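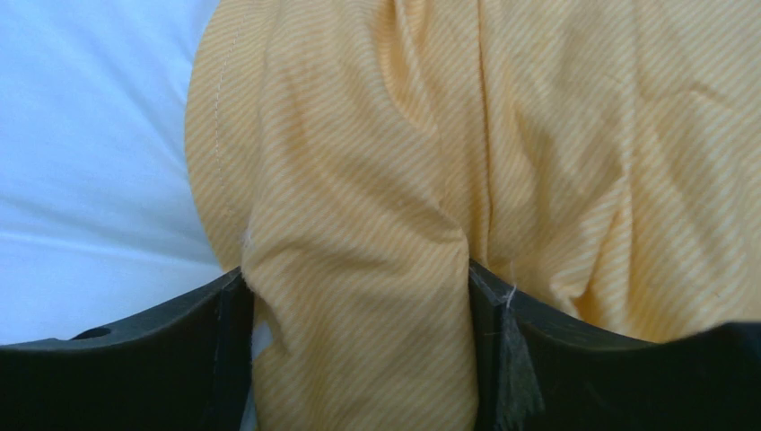 3.2 Fabric surface and fold behaviour

Figure 3. Ribbed yellow-orange cloth in loose folds on smooth white fabric. A line of pale hem stitching follows the curved flap at the left.

Ribbed cloths were treated as a separate class from plain weaves. On a plain cloth a fold is marked mainly by shading, and shallow folds are easily missed under the even lighting used at Varari. On a ribbed cloth the lines change direction wherever the material turns. In Figure 3 they run diagonally over the raised bunch and slope steeply across the spread to its right, so the two areas can be told apart with little help from shadow.

The Rernivora set holds 128 cloths, of which 2 were withdrawn before sorting on account of torn hems. Each remaining cloth was dropped on the covered table, left to settle and then folded in half twice by hand. Folding began at a hem wherever one could be found. Following Yuen, we call a hem "open" if its stitching can be followed by eye for a hand's width or more, and "closed" otherwise. Hems that passed under another layer were judged on the exposed part only.

Small faults in the surface, such as the whitish frayed spot on the left edge of the bunch in Figure 3, were noted but did not affect the class given. Rib contrast was graded by one person (Elínborg Brynjólfsdóttir) in a single sitting, to keep the scale steady. Contrast often varied within one cloth, and the grade refers to the area where the ribs were most distinct. Median folding time for the ribbed class was about 185 seconds, including the time spent finding the first hem. Times for the plain class are given in Section 3.3.

Correspondence: Fukora Textile Handling Group. All rights reserved. Back to top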